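# House Rules for Kitchen Robots

Does your family have rules for the refrigerator? Mine did when I was small. Close the door. Don't drink from the carton. Put the lid back on the pickles, please, and tightly this time! Well, a robot that works in a kitchen needs rules too, and it needs a few more of them than you do, since nobody ever taught it what a pickle is.

At Stallent, the people who teach robot helpers keep their rules in a big binder. The very first one had 878 rules in it, which is a lot to read before breakfast. So they boiled it down to 18 main rules that every kitchen robot has to follow – and I would like to tell you about my favorites.

**Look before you reach.** You can feel your way to the butter with your eyes half shut on a sleepy morning. A robot should find the shelf, the door and the thing it wants before its arm goes in. If it can't find one of them, the rule says to stop and look again.

**Slow down near people.** Out in the open, with no one close by, an arm may move a bit faster. When a person steps near, it must slow right down, and if the person comes closer still, it must stop and wait. Waiting is something robots are very good at (better than me, I'm afraid).

**Squeeze gently.** An egg, a jar and a peach all need different squeezes. The robot starts with the softest one and adds a tiny bit more until the thing stays put.

**Mind the doors.** Refrigerator doors swing, and they often have bins on the inside that stick out. The arm has to leave room for them on the way in and again on the way out. And yes, it has to close the door afterward, just like you.

**Big red button.** Every real robot at Stallent has a stop button that a grown-up can reach. When it is pressed, the arm must stop, whatever it was doing.

Now, how does a robot practice all this without breaking anybody's eggs? It starts in a pretend kitchen inside a computer, a little like the kitchens in a video game. The one at Stallent is called Drandadia, and a robot has to make 3953 practice reaches there before it may try a real refrigerator.
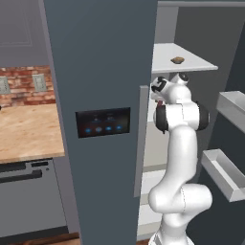

*A robot arm at the open refrigerator in a computer-made kitchen. Can you find the small brown lump on the shelf?*

If the arm bumps a shelf in Drandadia, the try doesn't count, and it goes back and does that one over. When all the tries are finished, 2 grown-ups read through the results, and both of them have to say yes.

You can make robot rules at home, too. Ask a friend to be the robot, and write down every step for putting an apple in a bowl. Your friend may do only what the paper says! If the apple ends up on the floor, have a look at your rules together and see which one needs fixing.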